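Bon. Petit fil vaisselle, parce que j'ai encore passé ma soirée devant l'évier 🧵

1/ Les assiettes à fruits (cerises, pêche, petites feuilles vertes) viennent d'un vide-grenier à Vollinitz. 13 euros le lot, et je les aime d'un amour pas très raisonnable !

2/ Le souci, c'est le poivre. Les petits grains noirs dans un fond de sauce pâle, ça s'accroche à la bordure et le coup d'éponge rapide passe à côté – à chaque fois.

3/ Du coup je pose tout sur le tapis gris quadrillé, les bols à fleurs roses d'un côté, les assiettes de l'autre, et je regarde chaque bord avant de ranger.
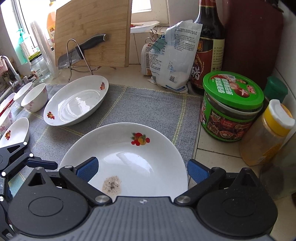
Réponse de Sorkura : il faut racler à sec avant de mettre de l'eau, sinon la sauce fait colle et on en étale partout. Et surtout pas le côté vert de l'éponge sur les motifs !

4/ Alors j'ai testé hier. Spatule souple, puis trempage 20 minutes dans l'eau chaude avec une goutte de savon, puis éponge douce. Les cerises brillent, je suis ravie.

5/ Par contre les bols roses, je ne les laisse plus tremper (j'en ai ébréché trois en les empilant dans l'évier, je m'en veux encore).

6/ Si quelqu'un a des assiettes creuses avec le même décor, je prends. Même dépareillées, même une seule – MP ouverts 🍒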